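About Larkum

Larkum gathers and prepares the examples from which robots learn to use their hands. Our clients are manufacturers, research laboratories and developers of household machines. They come to us when they have a learning system that works in principle and too little good material to teach it with.

The company was founded by Ibrahim Onuoha and Osaze Ogundipe, who had worked together for several years on packing lines. Their first contract was for a single task, the sorting of small parts into trays, and it was carried out in one rented room. Larkum now employs 19 people on a permanent basis, together with a wider group of trained demonstrators who are engaged by the project.

What we do

A learning system of the kind our clients build needs to be shown a task many times, by different people, in different rooms and under different light. Larkum plans those demonstrations, carries them out, checks them and delivers them in an agreed format. Most of our work is done with hand-held grippers. A demonstrator holds the tool and performs the task with it, and the record that results can be used to train an arm fitted with similar fingers.

We also accept work in which the client supplies its own tools. In such cases a short trial period is agreed first, during which our staff learn the equipment and the client reviews the early results.

How a project runs

Every project begins with a written task sheet. The sheet states where a demonstration starts, where it ends, what counts as a mistake and what the demonstrator should do after one. Recoveries from mistakes are often kept, at the client's request, and are labeled as such.

A standard order consists of 200 accepted demonstrations of one task. Each is reviewed by a member of staff who did not perform it. Demonstrations that are rushed or that depart from the task sheet are set aside, and the reason is entered in the project log. Clients receive the log with the delivery.

Changes to a task sheet are possible at any stage. Demonstrations made before the change are kept apart from those made after it, and both sets are delivered – clearly marked – unless the client asks otherwise.

Our demonstrators

Demonstrators come to Larkum from many trades, among them tailoring, catering and electrical repair. No technical background is required. New demonstrators complete seven training sessions before their work is included in a delivery, and they practice with each tool they will be asked to use. They are paid for training and for practice as well as for recorded work.

Left-handed and right-handed demonstrators are assigned to every large project. We consider variety of this kind to be part of the quality of the material, and we do not correct a demonstrator's natural manner of working where the task sheet is silent.

Our rooms

Larkum works in ordinary furnished rooms as well as at benches. Shelves, desks and everyday objects remain in place during sessions, so that the material reflects the kinds of places in which our clients' machines will be used.

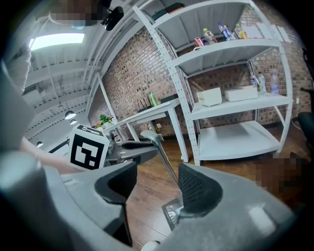 Hand-held grippers in use, one carrying a printed marker cube.

Privacy and consent

Demonstrators give written consent before each project and may withdraw it until the material has been delivered. Faces are obscured in the material we release. Sound is not recorded unless a project calls for it and the people present have agreed.

Projects and partners

Larkum has completed work in 11 task families, including sorting, folding, pouring and the handling of small clear parts. Our longest-running project, Rashidi, concerns the two-handed handling of light objects and is carried out for Zustach. A second site at Hinholm opened in June and is used chiefly for kitchen and laundry tasks.

Inquiries

Prospective clients are asked to send a short description of the task, the tool they intend to use and the date by which they need the material. Visits to either site can be arranged in advance through the main office. Applications from demonstrators are accepted throughout the year.

Page last reviewed: Nov 23, 2022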